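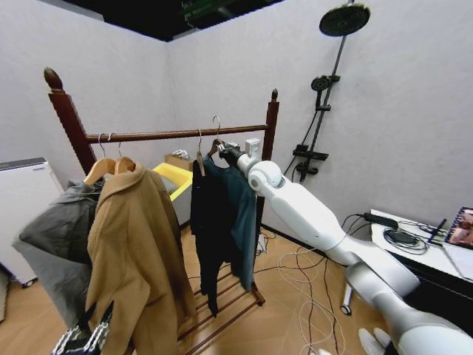 Reading time: 4 minutes

The Long Course Question at Gevbridge

When the Gevbridge Swimming Association published its programme for the coming winter, most members turned first to the relay pages. The more significant change was printed on the inside cover. From February, the association's principal championship will be held over the long course, in a 50-metre pool, for the first time since the meeting was founded.

The decision follows two years of consultation with member clubs. It affects 546 registered swimmers, the majority of them under eighteen, and it will alter the way in which coaches across the district plan their season. It has also revived an old argument about what a regional championship is for.

Reginald Pennington, who chairs the association's technical panel, regards the change as overdue. "Our swimmers leave us at seventeen or eighteen and go to national meetings where the pool is twice the length they are used to," he says. "They have excellent turns and they do not know how to pace the second half of a 200. We have been preparing them for a different event."

The distinction is well understood within the sport. In a 25-metre pool, a 200 freestyle contains seven turns, and a swimmer with a powerful push and a disciplined underwater phase may gain a considerable advantage from them. In a 50-metre pool there are three. Stroke efficiency and aerobic conditioning count for more, and a swimmer who has relied upon the walls is soon found out. Times are slower, and the order of finish is frequently different.

Clubs that train in 25-metre pools, as nearly all the Gevbridge clubs do, have therefore had reason to be cautious. At Fairweather Swimming Club, which sent 63 competitors to the last championship, head coach Hannelore Lindemann voted against the proposal when it was first put forward and in favour when it returned in amended form.

"My objection was to the timetable," she explains. "A child of twelve who has never raced long course should not meet it for the first time at a championship. The amended version gave us preparation meetings in the autumn and shared access to the long pool. With those in place I was content to support it."

Shared access has been the most difficult part to arrange. The only 50-metre pool in the district is at Draketell, where it is divided by a boom for most of the week so that lessons and public sessions may run alongside one another. Removing the boom requires the whole pool to be reserved. Under the present agreement the association has the full length on two early mornings each week, with lanes allocated to clubs in rotation.

Bernd Albers, who coaches the distance group at Draketell, has adapted his sets accordingly. His older swimmers complete a main set of eight repeats over 200 metres, holding an even stroke count on every length. The younger ones swim shorter repeats and are asked to report their count to the coach at the wall. His brother Volker Albers, formerly a backstroke specialist and now an assistant at the same club, has taken charge of the backstroke swimmers, for whom the longer pool presents a particular difficulty. Without frequent turns to correct them, those who drift towards the lane rope lose a good deal of ground before the flags come into view.

The programme itself has been revised. The 800 freestyle will be open to both boys and girls, and will be swum as timed finals, fastest heat last. The 100 individual medley, which has no long course equivalent, has been withdrawn. Its removal drew more correspondence than any other item. A skins event over 50 metres, in which the slowest swimmers are eliminated after each round, will take its place on the final evening.

Qualifying times proved a further matter of debate. The panel has agreed to accept short course performances for the first year, converted by means of a published table. Jörg Tiedemann, who compiled the table from more than 1,000 past results, advises that it be used with some care. Conversions tend to flatter breaststroke swimmers with strong pull-outs, he notes, and are least dependable in the youngest age groups.

Electronic timing will be supplied by Sukutel, with touch pads at both ends of the pool. Officials are to attend a briefing before the first preparation meeting, and clubs have been asked to nominate two turn judges each.

The arrangements will be reviewed after the championship, and clubs may submit written comments to the technical panel until the end of the season.

Related articles

Draketell Masters Name Squad for Open Water Series
Pacing the 400: Notes for Age-Group Coaches
Fairweather Retain District Relay Shield
Becoming a Turn Judge: What the Training Involves
Backstroke Starts and the Use of the Ledge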